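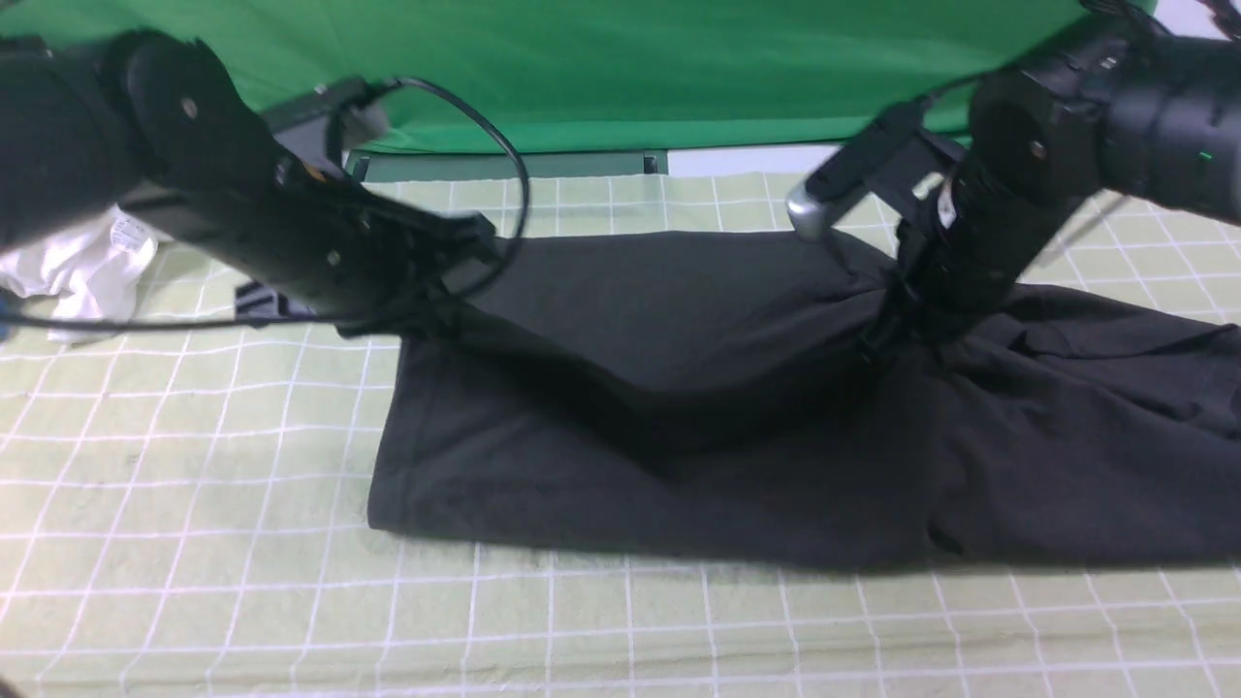 The Fellell complete series box set collects every episode of the hospital drama, from the pilot to the two-part finale. It comes on 20 discs in a hard slipcase, with a printed episode guide and a fold-out map of the fictional town of Endale. Buyers who order direct from the Zandville shop can add the crew shirt to the same package. The shirt is plain and black, much like the garment spread out on the table, and it ships flat with the discs. It is cut a little wide, so order your usual size or one down.

Picture and sound

The first 3 seasons were shot on tape and are presented in their original 4:3 shape. Later seasons are widescreen. Sound is stereo throughout. English subtitles are on every episode, including the Christmas special, which had none on the earlier release.

Extras

Deleted scenes from the ward fire story
Cast commentary on the pilot and the finale
Blooper reel
Original trailers and next-week clips

The opening titles have been put back on every episode. The old Fadthorpe discs dropped them after the first season.

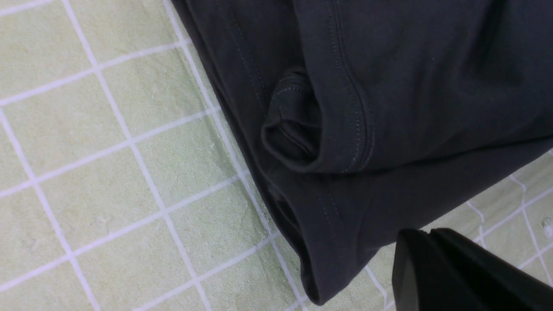

Sevim Öztürkmen wrote in to say that the music in the wedding episode is the original song, and that she had waited years to hear it again in place of the piano version used for reruns. She would have liked the commentary to cover the middle seasons too.

Ordering

Catalog number: 1761
Discs: 20
Region: 1
Shop stock at last count: 898
Shipping: orders placed before noon leave the same day, Thursday included

Discs with a playback fault are replaced one at a time. Send back only the faulty disc, with the order number written on the return slip.
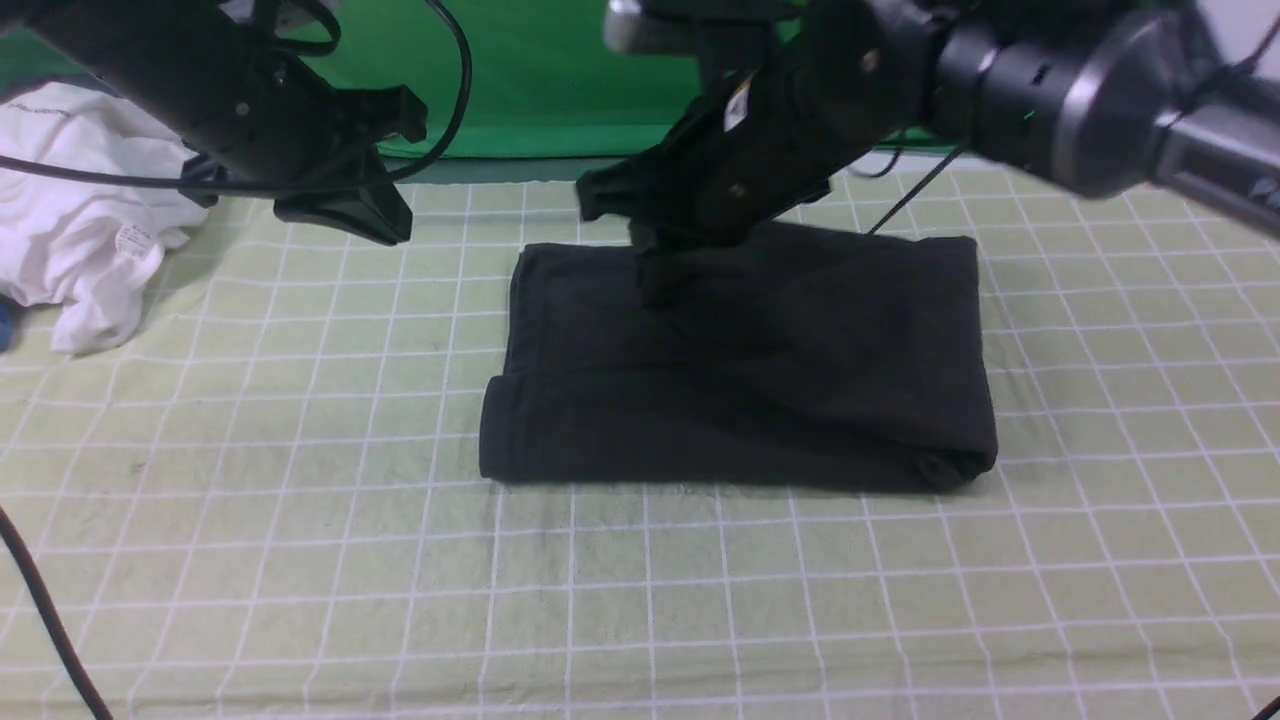

Page last updated: December

Shirts can be exchanged for another size if they have not been worn or washed. Opened box sets cannot be returned unless a disc is faulty. The single-season sets are still sold separately while they last, but they do not include the map or the episode guide.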